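Wonmont open day – anyone else go?
Forum: Local Events and Outings
11 replies

marigold_dave wrote:
So I finally made it over to the Wonmont open day on Monday, after saying I would for two years running, and I wanted to get some of it down while it's fresh. My sister came along (she works in a convenience store and had Opinions, which I'll get to) and we got there a little after ten in the morning, when the parking lot was already close to full. Free coffee, free parking, and a very patient young woman at the door handing out maps that didn't match the building.

Most of the crowd went straight for the big hall with the pallet movers, so we did it backwards and started with the store demo in the side room. I'm so glad we did, because we had time to stand and watch. They've set up a table like a snack counter, with two white robot arms working over it, and the job is packing and tidying the kind of stuff you'd find by any cash register. Rizal Purba was running it and he must have answered the same five questions all day long without once sounding tired of them. 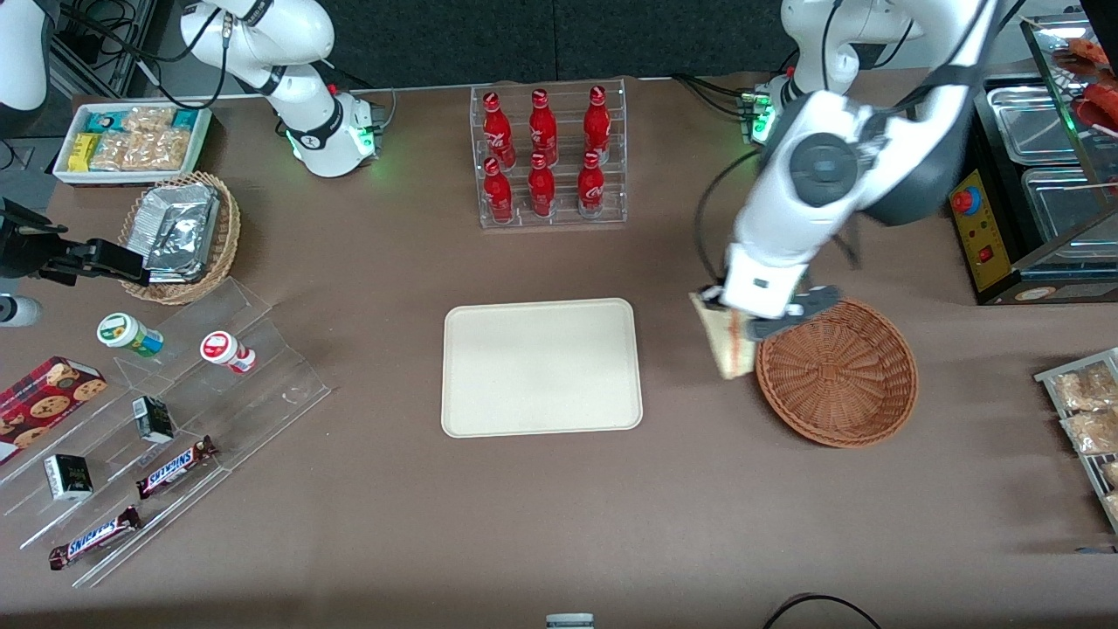
What surprised me was how much I cared whether each package made it! You find yourself leaning. The man next to me was whispering "come on, come on" under his breath the entire time, and when one went in cleanly he looked around for somebody to high-five and got my sister.

Rizal told us they picked snacks because the wrappers are so awkward. A box is a box, he said, but a paper-wrapped package gives a little when you squeeze it, and foil is shiny enough to confuse things. He said they had logged 3000 practice grabs before they were willing to let the public in. I could have listened to him for another hour.

Anyway, who else was there?

tallpaulette wrote:
Me! I was in the 11:30 group and I think I stood right behind your sister, was she the one who asked about the hot case? I loved that she asked. I wanted to know the same thing, whether it could serve a sausage skewer without making a mess of it, and he said that was a question for next year.

I was less sold on the speed. I timed a few in my head and I could have bagged a whole order while it was thinking about one item.

marigold_dave wrote:
That was her, yes! She's going to be thrilled that somebody remembered.

Brent_in_Bresten wrote:
I'll be the grump. I drove 40 minutes from Bresten for this and I thought the store demo was the weakest thing there. Everything is laid out just so. Coke bottles in neat rows on a clear rack, a nice open tray in the middle, a basket with nothing in the way. Come see the counter where I get gas on a Friday night and tell me where the robot is going to put its elbow. The pallet hall was a real machine doing a real day's work, 492 cases moved before lunch according to the board.

quiltsandcoffee wrote:
Brent, I see what you mean, but I don't think it's fair to hold that against them. When I taught my grandson to set the table I didn't start him off at Thanksgiving. And it wasn't all that tidy, you know. There was a stand on the near side with Snickers bars and a cookie tin and little boxes on different steps, set at a slant, and I wouldn't have wanted to reach in there myself without knocking something over.

Brent_in_Bresten wrote:
Okay, the slanted stand I'll give you. I'd still like to see it with a line of customers.

sam_siregar_st wrote:
Does anyone know if the gripper fingers are the Viko ones? My brother says they are and I say they aren't and there is a lunch riding on this. I meant to ask and then my kid needed the bathroom.

tallpaulette wrote:
No idea, sorry! They're black, if that helps your brother at all. You could write to them – the address is on the back of the map, under the bus times.

marigold_dave wrote:
Forgot to say what my sister thought. She watched for a good long while and said she'd happily hand over the restocking tomorrow, but she'd want to keep the register, because half her regulars come in to talk. Then she said the wicker baskets were nicer than anything her store has ever bought.

quiltsandcoffee wrote:
I like your sister. Does she want to come in November? There's supposed to be an evening session, smaller groups, sign up at the front desk. I put my name down and they told me I was number 279 on the list, so I wouldn't wait.

Brent_in_Bresten wrote:
Signed up. Don't say anything.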